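Blog > Odds and Ends > Learning Nemar

I've been trying to learn to type again. I learned the first time in a high school basement, on machines with blank keycaps, from a woman who walked the rows with a ruler she never used. It took one winter and I've been coasting on it since. Then last spring my wrists began complaining, a cousin mentioned alternative keyboard layouts, and I did what any sensible adult would do, which was read forum posts until two in the morning.

The layout I settled on is called Nemar. I picked it mainly because the man who designed it, Onyekachi Ogunleye, wrote such a grumpy introduction to it. Most people who design keyboard layouts promise you'll be typing faster by the end of the month. Ogunleye says you will be miserable, your family will notice, and that at the end of it you'll type at the same speed as before with less reaching. I found that persuasive. I've bought cars on worse.

So in March I printed the chart, taped it up by the window, and started the drills.

The first thing to go is your passwords. I hadn't realized that I don't know any of my passwords. My fingers know them. Ask me to recite the one for the bank and I'd have to mime it on the counter and watch where my hands went. Under Nemar my hands went to the same places and produced something like Welsh. I locked myself out of the bank, the library, and an account with a company called Vidmar, where as far as I can tell I once bought a shelf.

The second thing to go is your personality. At full speed I'm a fairly chatty correspondent. At eighteen words a minute I became a man of very few words, all of them chosen for being on the home row. My sister wrote me a long email about her kitchen remodel and I answered "Nice tone." I meant to say something about the tiles, but it would have taken until lunch. She called to ask if I was upset with her.

I had a practice program, Pandport, that served up sentences built out of whichever letters I was worst at. These were not sentences anybody has ever needed. I must have typed "quiz the vexed judge" a few hundred times, and I've come to feel for that judge. The program also kept a graph. The graph went up for a while, went flat for a much longer while, and then went down, and at that point I turned off the graph.
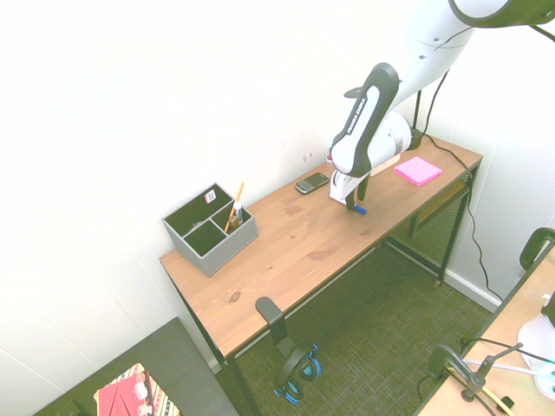
How long does it take to learn a new layout? About as long as it takes to stop resenting it, and for me that was most of a year.

Part of the trouble is that the old layout doesn't leave. I'd pictured it as swapping one set of habits for another, like moving the silverware to a different drawer. It's closer to picking up a second language while your mother keeps shouting in the first one from the next room. When I was calm, I typed Nemar. When the phone rang, or somebody asked me a question, or I was trying to get an address down before I forgot it, out came the old one, and the note I'd taken was gibberish. I have a saved note from July that says, in full, "rkdi bsfore ten." I hope whoever it was found someone else.

The wrists did get better, I should say. Whether that's the layout or the fact that I typed almost nothing for several months is a question I've decided not to look into. My doctor, when I told her, asked if I'd tried raising my chair. I had not tried raising my chair.

I do most of my writing at Grundora now, the coffee place by the post office, mainly for the big table. A teenager at the other end of it watched me hunting for the semicolon a few weeks ago and asked, very kindly, if I wanted help. I told her I was learning a more efficient system. She nodded the way you nod at a man talking to a parking meter.

For the record, this post was typed entirely in Nemar, start to finish, over 4000 characters of it – except for one paragraph in the middle where the dog got out. I'm not going to say which. I'm back to the speed I had before I started, give or take, and my fingers travel less, exactly as the grumpy man said they would.

Next I have to do numbers. Ogunleye moved the 3. He gives no explanation for it, and I've read the whole manual twice.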